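Kastbridge revises student section entry rules for home games

Kastbridge will change how students enter the standing section at Ledesma Field starting with the first home game in September. The student ticket office posted the revised procedure this week.

Gate 5 becomes the only student entrance. It opens 84 minutes before kickoff, and wristbands are handed out there on a first-come basis. Last season wristbands were issued at the campus bookstore the day before each game, and a number went unused.

The first 2 rows of the section remain reserved for registered spirit groups. A group must submit its roster through the ticket portal by noon on the day before the game and check in together. Places not claimed 70 minutes before kickoff are released to the general student line.

Body paint is still allowed. Groups must apply it before reaching the gate, as the restrooms on the lower concourse may no longer be used for painting. Water-based products are required. Oil-based paint and loose glitter stained the new seat coating during the spring scrimmage, and removing them took a solvent that dulled the finish.

Drums are limited to one per registered group. Poles, air horns and signs mounted on sticks stay on the prohibited list.

The rules apply to all home games, including the rivalry game against Surnton in November. For that game the overflow line will form on the Grastitz Street side of the stadium, and visiting students will enter through the north gate with a separate ticket type.
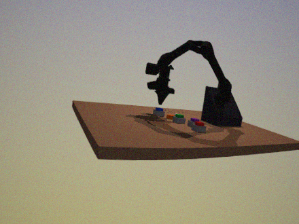
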